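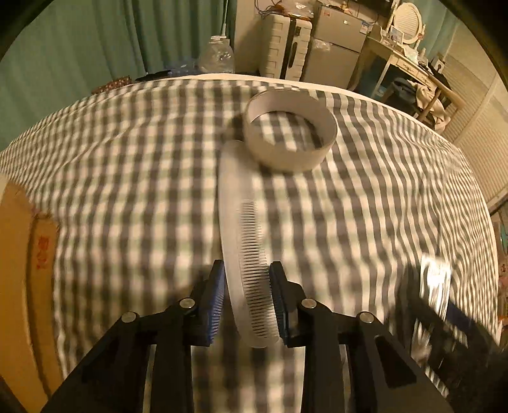 One child asked us whether the mattress was breathing, as it had been humming all night and one part of it was higher in the morning than at bedtime. A mattress cannot breathe, but the question is a good one. Air does go in and out of it, and the air has an important job to do.

Air Mattresses for People Who Stay in Bed
A Stotell Home Equipment Library explainer for readers in grades 3 to 5

Why does a person need a special mattress?

When you sleep, you move. You roll over, bend your knees and push your pillow away, and most of the time you do not wake up. Moving gives every part of your skin a turn at resting.

Some people cannot roll over by themselves. They may be very ill, very old or getting better after an operation. If they lie in one position for too long, the same parts of the body press on the bed for hours. Heels, hips, elbows and the bottom of the back are pressed the hardest, as the bones there are close to the skin.

Skin needs blood, which brings it oxygen and food. You can see what pressing does if you push one fingertip firmly against a clear drinking glass. The skin turns paler where it touches the glass. When you let go, the color returns. If skin is pressed for a very long time, it can become sore and may even break open. Nurses call this a pressure injury, a pressure sore or a bedsore.

What is inside the mattress?

An air mattress of this kind is made of long tubes that lie side by side, called cells. Thin hoses join the cells to a pump, which usually hangs on the end of the bed. The pump fills one set of cells while it lets some air out of the set in between. After a few minutes the two sets change places. The firm cells become soft and the soft cells become firm.

The person in bed is held up by different cells at different times, and no part of the skin has to do all the work. Many people say they stop noticing the movement after a night or two.

The pump has a setting for body weight. A grown-up who weighs 200 pounds needs more air in the cells than a small child does. With too little air, the person sinks down to the hard base of the bed. A trained helper chooses the setting, and other people should leave it as it is.

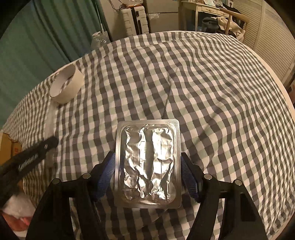

Juraj Štefanec
Education Officer, Stotell Home Equipment Library

Does the mattress do everything?

No. The person still needs other people. Caregivers help the person change position and look at the skin for red or dark patches that do not fade. They keep the sheets dry and smooth, and they make sure the person has enough to eat and drink. The sheet should lie loosely, because a tight sheet can stop the cells from moving as they should.

What if the power goes out?

Most pumps sound an alarm when the power fails. Many mattresses have a way of holding air for a while, and some have a layer of foam under the cells. If you hear the alarm, tell an adult right away.

Rules for children in the home

Do not climb or jump on the mattress.
Keep pins, scissors and other sharp things off the bed.
Do not press the buttons on the pump.
Watch where the power cord runs, and do not pull it.
Pets with claws should stay on the floor.

You may certainly visit! Sit in a chair next to the bed, read a story aloud or talk about your day. If you would like a hug, ask first - the person may be sore in some places.

Words to know

Cell: one of the air-filled tubes in the mattress.
Pump: the machine that moves air through the hoses.
Caregiver: a person who looks after someone else.
Pressure: how hard something pushes on a surface.

Our library lends 286 air mattresses to families. Each one is cleaned and tested before it goes to a new home. Teachers may ask the front desk for the classroom version of this page, which has larger print.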